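Objet : Re: [atelier-cond] Les deux bras au poste sachets, et nous dans tout ça
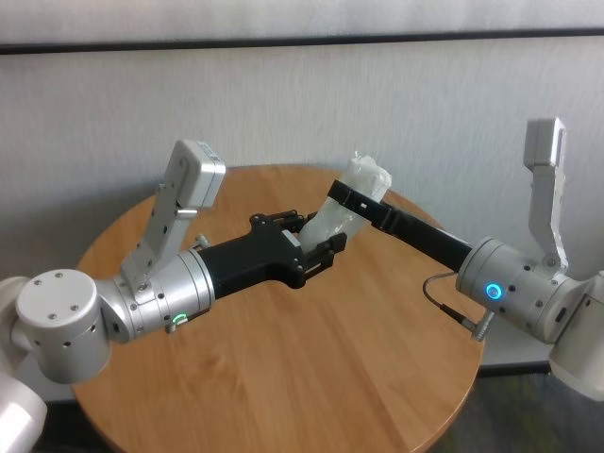

Bonjour à tous,

Je réponds sur la liste parce que trois personnes m'ont écrit en privé avec à peu près les mêmes questions que Mirjana, et autant que tout le monde ait la même réponse. Le poste sachets est celui où l'on perd le plus de temps à la reprise : le plastique souple se plie, se colle, glisse, et aucune des machines que nous avons eues avant ne savait le prendre. Avec deux bras, la logique change, l'un pince le bas pendant que l'autre appuie sur le haut, et le sachet reste à peu près debout entre les deux. C'est le geste que nous faisons à deux mains toute la journée. Pour le moment les essais se font sur la table ronde, un objet à la fois, loin de la ligne.

Mirjana Mladenović a écrit :
> Bonjour,
>
> J'ai lu le compte rendu de la réunion de novembre et je reste sur ma faim.
> On nous dit que le projet Vunddale « accompagne » l'équipe conditionnement.
> Concrètement, nous sommes 29 à tourner sur ces postes. Combien resteront
> au sachet quand les bras seront sur la ligne ? Qui les surveille, et à quel
> coefficient ? Est-ce que la cadence demandée aux autres postes va monter
> pour suivre ?
>
> Autre chose : on a demandé à deux collègues de refaire leurs gestes
> au ralenti pendant une matinée pour aider au réglage. Personne ne leur a
> expliqué à quoi cela servirait ensuite. Je voudrais que ce soit écrit
> quelque part.
>
> Mirjana
> Conditionnement, équipe du matin

Je reprends dans l'ordre.

Effectifs. Le poste sachets occupe aujourd'hui 7 personnes par rotation. La direction de Pladen prévoit d'en garder 3 à ce poste si les essais aboutissent, et de passer les autres au contrôle et à la préparation de commandes. Aucun départ n'est prévu dans le document qui nous a été remis. J'ai demandé que cette phrase figure dans l'accord et pas seulement dans une présentation. Je n'ai pas encore de réponse.

Surveillance des bras. Hoxha, qui fait l'intégration, propose une formation de 6 jours pour les conducteurs. Elle serait ouverte à tous ceux qui sont au poste depuis plus d'un an, sans condition de diplôme. Le coefficient, c'est le point qui bloque. Pour la direction, surveiller une cellule reste de la conduite simple. Pour nous, quelqu'un qui doit arrêter, dégager un sachet coincé, relancer et noter le défaut fait un travail de conducteur confirmé. Nous avons déposé une fiche de poste en ce sens.

Cadence. La question est juste et elle n'était pas dans le compte rendu, je le reconnais. Les bras sont plus lents que nous sur une pièce, mais ils ne s'arrêtent pas à la pause. Sur une journée complète, l'aval recevra donc les sachets autrement : un flux régulier, y compris à midi, au lieu des paquets que nous envoyons aujourd'hui. Les collègues de la mise en carton seront les premiers concernés. J'ai demandé une mesure à leur poste avant et après la mise en route, avec quelqu'un de l'équipe présent pendant la mesure.

Gestes enregistrés. J'ai posé la question à Hoxha. D'après eux, les relevés servent à régler les trajectoires et la force de serrage, et ne sont pas rattachés à un nom. Ils sont d'accord pour l'écrire. Je propose d'ajouter que toute séance se fait sur la base du volontariat, qu'elle est comptée en temps de travail et que les relevés ne peuvent pas servir à évaluer quelqu'un. Si vous avez une meilleure formulation, envoyez-la-moi.

Pour ceux qui étaient chez Tulta avant la reprise : oui, je me souviens de la palettiseuse. On nous avait annoncé la fin du port de charges, et on a surtout hérité du rattrapage des palettes de travers, sans que personne ne l'ait chiffré. C'est pour cette raison que je demande un registre des interventions manuelles dès les essais, tenu par les opérateurs.

Côté santé, je note quand même un point favorable. Le pincement répété est la première plainte remontée à l'infirmerie pour ce poste. Si les bras prennent les séries longues et que nous gardons les petites séries et les formats difficiles, les poignets s'en porteront mieux. Encore faut-il que la rotation soit maintenue, car trois personnes fixes sur les seuls formats pénibles, ce serait pire qu'aujourd'hui.

Ceux qui veulent voir les essais peuvent passer à 14 h, au changement d'équipe. Prévenez votre chef de ligne, le temps est payé.

Mirjana, si tu es d'accord, je joins ton message tel quel aux questions écrites pour la prochaine réunion. Les autres, envoyez les vôtres sur la liste ou déposez-les dans la boîte à côté des vestiaires.

Bonne fin de journée,

Le délégué du conditionnement
Pladen, bâtiment B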